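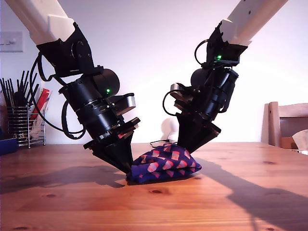
31 July 2018, folding bench, Peltport

Started late because the compressor next door was screaming again and I went over to be nosy. Coffee, then straight into printed cloth, which I'd been putting off. Plain cloth we more or less have a handle on. Prints are a different animal, and the one on the table for most of this morning was the dark one with the little pink and coral blocks all over it. Pretty thing, murder for the edge finder. It sees a hem in every row of blocks!

So, what I changed:

Turned the edge threshold up until it stopped falling for the pattern. Then it started missing the real corners, so I backed it off halfway and told it to trust the height map more than the colour. Better. Still goes vague when the cloth puffs up in the middle and the layers sit on top of each other, and I don't have a good answer for that yet. Pressing it down first would do it, but that's an extra move on every piece and Amerley will have my head about cycle time.

Dropped the left grip point closer to the table. I'd had it too high since May (my own note from back then says "fine for now", thanks, me). Slowed the last bit of the approach as well. The cable loop on that side wants watching when the wrist rolls all the way over. Fuseini, if you're reading this, can we get a couple more clips before you go on leave?

Logged as run 659 in the Nullus folder. Don't use the one before it, I had the wrong calibration loaded and only noticed when I was writing it up.

Now the other half of the day, which I want down while I remember it.

Manaia Bolger and Selorm Asante came up from the folding room at Mahama after lunch. Between them they've folded more linen than I'll ever look at, and I'd asked them to be rude. They were! Manaia watched a handful of tries without a word and then asked why it goes for the corner first. I said because that's how you fold things. She said no it isn't, and showed me. She runs the side of her hand along the edge and the corner just arrives, she never goes looking for it. I've been staring at this problem for ages and had never once watched her hands properly. Going to try a sliding grip along the long edge tomorrow, before I touch anything else.

Selorm was less bothered about the folding and more about the roster, and fair enough. The plan as I understand it is 2 cells on the day shift, none at night, and the 6 people in the folding room stay on. He wanted to know stay on doing what. I gave him the version from the slides (sorting, repairs, checking the odd ones) and he pointed out that sorting is the job everybody down there swaps out of after an hour, because it's standing still and it's smelly. Folding is the sit-down job. It's where Manaia goes when her back is bad. If the cells take all the folding, the easy hour in the day goes with it, and what's left is the heavy end from clock-on to clock-off.

I hadn't thought of that. I don't believe Raphaël has either, it's not in anything he's sent round. I said I'd raise it and I will, it's on my list for his catch-up. What I'd like to suggest is giving the cells the plain flat stuff only and leaving the prints and fitted pieces on the people's bench. That happens to suit me too, given how prints are going, so I should be upfront about that when I say it.

The other thing was who clears a fault. Pustivden's manual has the operator ringing their support line and waiting. Selorm laughed out loud. He wants two people per shift trained to clear a jam themselves and paid at the higher grade for it, and he'd like that in writing before the cells go in. I'd back him. It's also the only way we'd keep to the hours we've promised.

They both wanted a go at driving the arms before they left. Manaia was better at it than me within ten minutes, very annoying, and she reckons the right side feels sluggish compared with the left. Went and looked at the gains afterwards and she's right, they don't match. No idea how long that's been going on.

To do:
Sliding grip on the long edge
Match the gains left and right, then repeat this morning's settings
Cable clips (Fuseini)
Write to Raphaël about the roster and the jam training, copy Selorm in
Ask Manaia if I can film her hands for a bit next time she's up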